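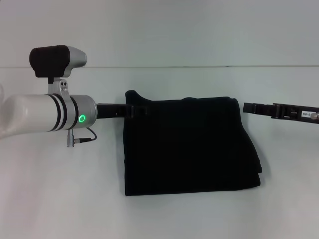
3.2. Superficie de trabajo y piezas textiles

Última actualización: septiembre
47 veces compartido · 16 comentarios

El plegado de prendas en talleres de lavandería se ha estudiado sobre todo a partir del tiempo por pieza (Cárdenas y Tapia). La superficie de apoyo ha recibido menos atención, aunque Ocampo ya señalaba que una mesa con dibujo o con juntas marcadas dificulta reconocer el borde de la tela. En este trabajo se optó por un fondo neutro y una iluminación uniforme (figura 2).

El conjunto completo reúne 3958 registros de plegado, de los cuales se conservaron 2315 tras descartar los que tenían anotaciones incompletas. Las piezas procedían del almacén de Espinoza y se lavaron una vez, sin suavizante, antes de la primera sesión. No se plancharon. Entre sesiones se guardaron extendidas, ya que los dobleces del almacenaje alteraban la caída del tejido.

Figura 2. Pieza textil en el puesto de trabajo, con mesa blanca y pared gris claro.

Para cada registro se anotaron el tipo de tejido, el número de dobleces y la desviación final entre esquinas. Cervantes y Kamolrat revisaron las anotaciones por separado; las discrepancias se resolvieron midiendo de nuevo la pieza. En los tejidos finos la desviación se midió dos veces, con la tela en reposo, y se tomó el valor mayor. Los resultados por tipo de tejido se presentan en la sección 4.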